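To: Priltevitz Automation Forum, members' list
From: Fomia Demonstrations Office
Date: 2 Dec 2025
Subject: Re: Open day at Priltevitz, content of the bench session

A member wrote to the list:

> Our department has received the notice of the open day in February.
> Before we register a group, we would like to know what will be shown
> at the bench session. Last year's program had a long talk and very
> little time at the table. Will visitors see the hand-held gripper
> used on ordinary objects, and may they try it themselves?
> We would also like to know whether there is a limit on group size.

The office thanks the member for these questions and replies to the full list, as other departments have asked for the same information.

The talk has been shortened to 16 minutes. The remainder of the morning is given to the bench, where members of the Paisan project will work with the hand-held gripper on household objects. Each visitor who wishes to hold the tool may do so under the direction of the presenter.

The program has two parts.

1. Glass. The presenter brings the closed fingers up to the base of a tall vessel that is frosted above and clear below. Visitors will be asked to consider how clear glass, with the wood grain showing through it, appears to a camera mounted on the tool. Questions on reflections and on finger pads are best raised at this point.

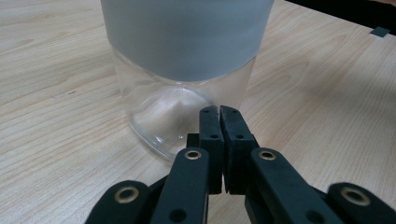
2. Hinged containers. The second part concerns objects with a moving lid. Attention will be given to the angle of approach and to the space the linkage arms need on either side of the fingers. With the lid of a white plastic container standing open, the outer arms come close to it well before the fingertips reach anything of interest, and new operators tend to watch the fingertips only. 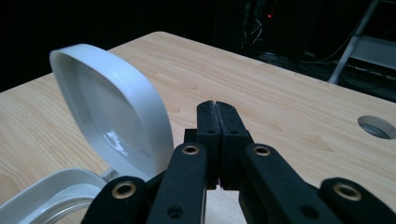 Visitors will take turns in the order of registration. Groups are limited to 19 persons, and a department sending more than that number will be given two sessions. Recordings made by visitors at the bench will be added to the Prilomano collection only with written consent. The form will be sent with the confirmation and should be returned before the visit.

The printed guide runs to 700 copies and will be handed out at the door. Members who cannot attend may request one by post from the Fomia office.

Visitors are asked to leave bags and coats in the entrance hall and to keep drinks away from the bench. Parking at the Priltevitz site is reserved for those who have asked for it in advance.

Registrations should be sent to the office and not to this list.

Demonstrations Office
Fomia, Priltevitz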